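Field Robotics, Unit 10: Rules for Driving Robots Outdoors

Read before lab. The Tadex manual runs to 687 pages, and you will be glad to hear that most of them concern the warranty.

Rule 1. Write down where the robot may drive before it drives. "On the road" is a hope. Name the surface, the edges and the speed, and sign it.

Rule 2. Never trust one kind of edge. A robot that has learned curbs will look for a curb on both sides, and it will be confident about it.

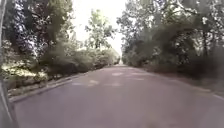 Course author: Hundia Güler
Lecturer, Field Robotics

Take the road in the picture. The left side has a raised concrete curb. On the right the pavement fades into reddish-brown dirt, and your edge finder now has to form an opinion. There are also whitish patches on the asphalt. Paint or sun? If you aren't sure, your log should say "unknown," a word students use far too little.

Rule 3. Bright sky and deep shade in one view count as bad light. Test for both.

Rule 4. Label blurred data as blurred. Do not sharpen it until it agrees with you.

Rule 5. The stop button belongs to a person who is watching. Last September's Grodby run logged 2211 frames, 996 of them after the operator had gone for coffee. We still use it in the grading guide, under "zero."

For lab: bring a signed drive limit sheet, one page. Unsigned sheets will be returned — slowly.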